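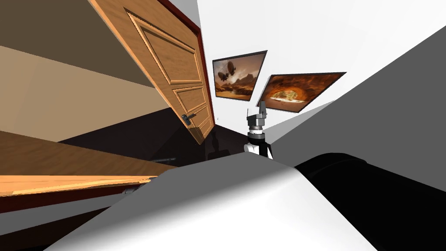

*A simulated room in the Piltden test suite, with one arm and its two-pronged gripper raised near a wall picture.*

**Piltden** is a simulation suite used to compare grippers, robot arms and arm controllers before any hardware is bought or built. It was started in March by Isabelle Doucette and Bülent Demirtaş at the Lapointe laboratory, and its first public version was released on 20 August 2020.

## Test method

Each trial places a two-armed robot in a furnished room. The gripper under test is fitted to one or both arms, and the controller is given a single task, such as reaching for a door handle or lifting an object from a table. A full comparison consists of 30 tasks, each run 50 times with small changes in the starting pose. Views are recorded from a camera carried by the robot, so the arms may block part of the room. Controllers that rely on the camera alone are scored apart from those that also read joint positions.

## Grippers and controllers

The first version included two gripper models. The Brosolen is a parallel type with short, stiff prongs, while the Pudau has longer fingers that bend under load. In the opening comparison, the Brosolen completed 26 of the 30 tasks at the required rate. The Pudau did better on handles but was slower to release small objects.

## Reception

Darlene Bergeron, who reviewed the suite for the laboratory, praised its repeatable starting poses and criticized its handling of friction, which she found too generous to stiff prongs. A later revision by Kirsten Chisholm changed the contact settings, and some 649 trials were run again. Scores from before and after the revision are listed separately.

## See also

- Robot end effector
- Motion planning
- Parallel gripper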